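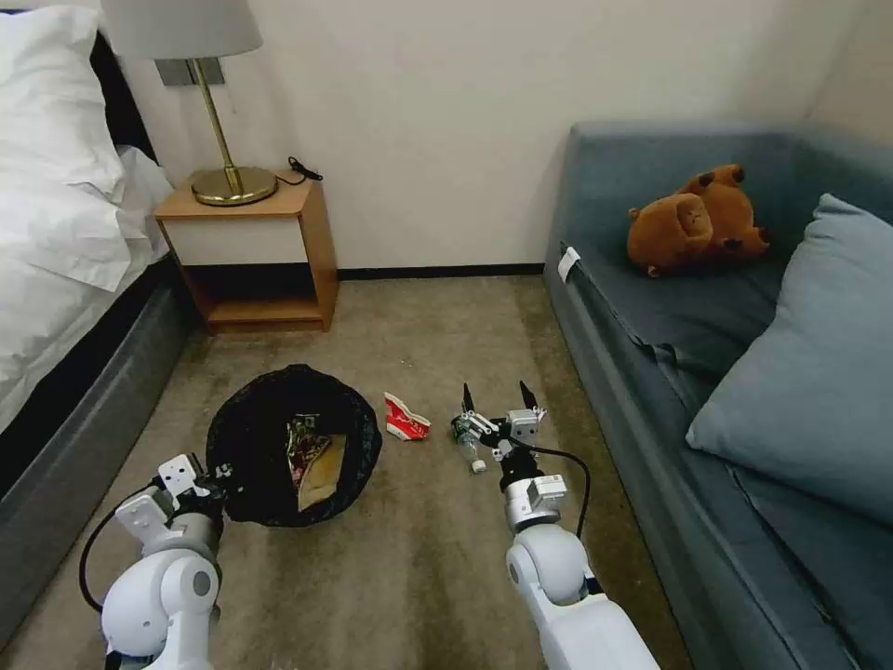
Tudedik on trash pickup, with a bottle near the right gripper.

How many arms does it have?
Two. Each has its own two-fingered gripper, and both run from one controller.

What did it cost?
The parts came to $2,595. Zuzana Říha cut the brackets at the Stenlow shop - that part was free.
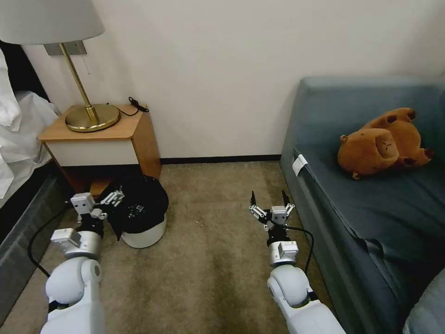

Can I use cheaper grippers?
Yes, if they weigh less than 589 grams. Change the wrist load in the settings file first.

Does it work on carpet?
Yes. Keep the speed at 70 percent or lower for small items like caps.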